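Huvbridge Residents' Help Pages
Household and Storage
Posted Sep 12, 2022 -- 337 views

Sorting small toiletries on a shared table

Kernura
Our residence provides one table per floor for sorting personal care items before they are stored. Residents are asked to lay a cloth first. Please advise on the correct order of work, and on whether bottles may be placed on their sides.

Apolinar Hinojosa
The cloth should cover most of the tabletop and need not be perfectly straight. Items are to be grouped to one side, leaving open cloth for sorting. Bottles may rest on their sides provided the caps are closed. Powder puffs should be kept with their containers. 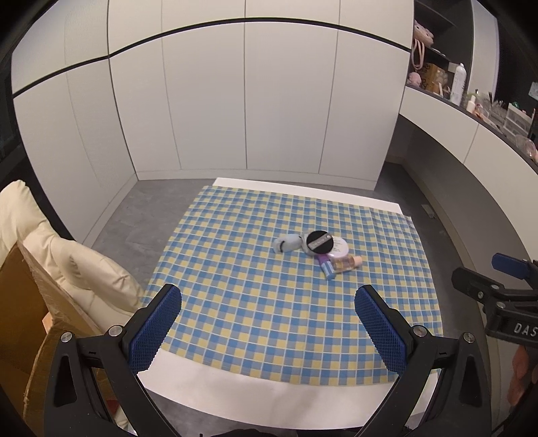
How often should the cloth be washed?
Once a week is sufficient, and the same day if anything has spilled on it.

Tubes should be stored cap down once sorting is complete. Small bottles are handled one at a time and checked for leaks at the cap before they go into a pouch -- a loose cap is the usual cause of a stained drawer. The floor guide issued in March covers this under item 3.

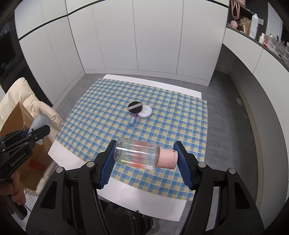 Small clear bottle with a pale pink cap, held over the checked cloth.

Zamudio
We use a tray at Buvthorpe. It works.

Kernura
Thank you both. The guidance on caps will be added to our notice. Residents in Room 286 have also requested a second cloth, and that request has been forwarded.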